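Gallery: a season of teaching Plolley to pick things up

Hi, and welcome to the picture page! I've been promising to put this up since June and here it is on November 1, 2023, so let's say I'm on schedule. If you've landed here from somewhere else, I'm the person who collects the demonstrations for Plolley, our little project that tries to get a simulated arm to learn grasping by watching a person do it a few hundred times. Tuva Dahlgren writes the training code and Elsa Engebretsen builds the simulated rooms. I drive the arm. That's my whole job most days and I love it more than is probably reasonable.

A bit about how a session goes before you scroll down. I sit at my desk with the controller, the simulator drops the arm and the blocks into new spots, and I steer the gripper to the block, close it, lift, and put it down on the target. Then I press the big key (space bar, nothing fancy) and it all resets. One run of that is an episode. Everything the wrist camera sees gets saved along with every move I make, and the learner tries to work out which moves go with which views. It has no idea what a block is. It gets pixels and numbers, poor thing.

Our goal for the first set was 400 good episodes, and we ended up with 358 that Tuva was willing to keep. The rest had some kind of trouble - I'd dropped the block, or I'd stopped to scratch my nose with the gripper hanging in midair and the learner would have picked up a charming habit of pausing for no reason. We tried leaving a handful of those pauses in at first. Big mistake! The early policy would drift over to the block and then just hover there, thinking its thoughts, until the timer ran out.

The other thing I had to unlearn was being neat. My first 94 episodes were gorgeous, all the same smooth path from the same side, and they were nearly useless because the arm fell apart the moment it started an inch off. So now I come in crooked on purpose. I start too low, I start too far over, I aim a little wrong and fix it on the way. Tuva calls these the recovery runs, and she asks for more of them every single week.

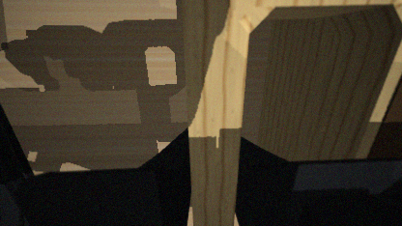 Wrist views take some getting used to, I'll say that. For the first few days I kept flipping over to the wide room view to figure out where I was, and Tuva had to take it away from me. Her point was a fair one: the learner only gets the wrist camera, so if I'm steering by something it can't see, I'm teaching it to guess. Once the wide view was gone I was terrible for an afternoon and then, bit by bit, fine. You learn to judge distance by how fast things grow between the fingers.

Elsa's rooms deserve a paragraph of their own. She has a tool she named Torvik that shuffles the wood textures, the lighting and the placement of the blocks between episodes, so the learner can't just memorize one particular tabletop. Some of the mixes are lovely and some look like a basement rec room at midnight. I complained once about a batch where everything was dark wood on dark wood, and she told me kindly that if I found it hard, the arm probably needed it. (She was right. She's usually right, and she keeps the old settings files to prove it.)

We store it all in a thing called Businik, which started as a folder and a spreadsheet and has grown into a folder, a spreadsheet and a small web page. Each episode gets a row with the room seed, the block, how it ended, and a comment from me. My comments are supposed to be useful. Reading back through them I see "good," "good," "ugh," "slid out but I caught it," and one that says only "soup," which I assume was lunch.

If you're thinking of doing this yourself, a few things I'd pass along. Take breaks before you feel tired, because your hands get sloppy well ahead of your head. Label the episode right after it ends, while you still remember what went wrong. Decide early what counts as a success and write it down - we had 2 definitions going at once for a while (Tuva wanted the block resting flat on the target, I was happy if any part of it touched) and had to go back and relabel a whole stack. And save the failures somewhere, even if you don't train on them. Elsa went through ours and found that most of my drops came from closing on a corner, and I'd never have noticed that on my own.

What's next is Tirkon, the second set. Same arm, same gripper, but with more than one block to choose from and a short instruction for each episode, so I'll be told which block to go for and the learner will get that same sentence. I did a trial batch and grabbed the wrong block more often than I'd like to admit in public. Those are going in the failures folder, clearly marked with my name.

I'll add more pictures as the new set comes together. If you have a question about any of it, the contact form at the bottom of the site goes to all three of us, and I'm generally the one who answers, usually between episodes.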